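# Stekthorpe garden trade open day, quick notes

Sept notes typed on the bus back, so excuse the state of them. Went with one question: do we redo the tool wall in the shed the way Mudis does theirs, or keep the nails. 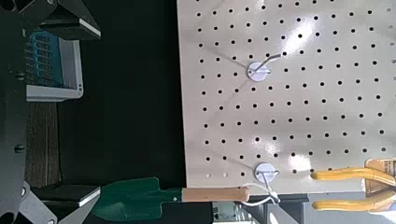 Short answer, pegboard. White, small round holes, regular grid all the way across. I had been set on bare wood for the shed and I've gone off it. Tools show up so much better on a pale board. Dark green trowel blade, tan wooden handle, you can find it from the door. Same with anything yellow handled.

Downside, glare. Bright streak across the board from the lights, washes out some of the holes. Our shed has the one window and a tube light so we'd get it too. Matte paint maybe?? Ask.

Hooks. White ones, flat round disc at the base and a thin wire arm. Liked the disc a lot. Spreads the load, or so the woman on the stand said, and I believe her, our old hooks have chewed the holes to bits. She quoted $25 for a bag of 20. Pricey. Harasym had a bent-wire type two aisles over for less but no disc, and I could wiggle them loose with a finger.

Trowel hangs by a white cord loop through the end of the handle. Want to do this with all of ours. Half of mine have a hole in the handle and no cord, been lying in a bucket since February getting blunt. Cord is cheap. Do it this weekend.

One thing I'd change, hook placement. Trowel is on a hook right down near the bottom edge of the board. Looks fine on a display, but in the shed that's where the wheelbarrow goes and it would get knocked off daily. Leave a row or two clear at the bottom. Also leave a few hooks empty, handy for gloves or whatever comes in dirty.

Rest of the day, in no order:

- Parking was a field. Muddy. Bring boots next time
- Hall B closes for lunch, no sign, found out by walking into the door
- Curnent had seed trays, stackable, decent, order code 2373 if anyone wants them. Thin at the corners though
- Potting bench at stand 543, nice height, far too wide for us
- Coffee okay. Cake gone by eleven
- Talk on sharpening was full, stood at the back, heard maybe half. File at a low angle, one direction only, wipe with oil after. There was a handout but they ran out

Sharpening guy did say one useful thing about storage, hang tools clean or don't bother hanging them. Soil holds the damp agaisnt the metal. So a brush on a string next to the board, I think, otherwise it won't happen.

Still to work out: how far off the wall the panel has to sit so the hooks go in properly. Forgot to ask, annoyed about that. Stand had a phone number on a card, card is in the other coat. Also whether the board comes cut to size or if I'm sawing it myself in the driveway agian.

Would I go back, yes, but earlier, and only for the morning. Afternoon was mostly mowers.

Budget so far is the board, one bag of hooks, cord. Will measure the wall tomorrow and put the size up on the shed door.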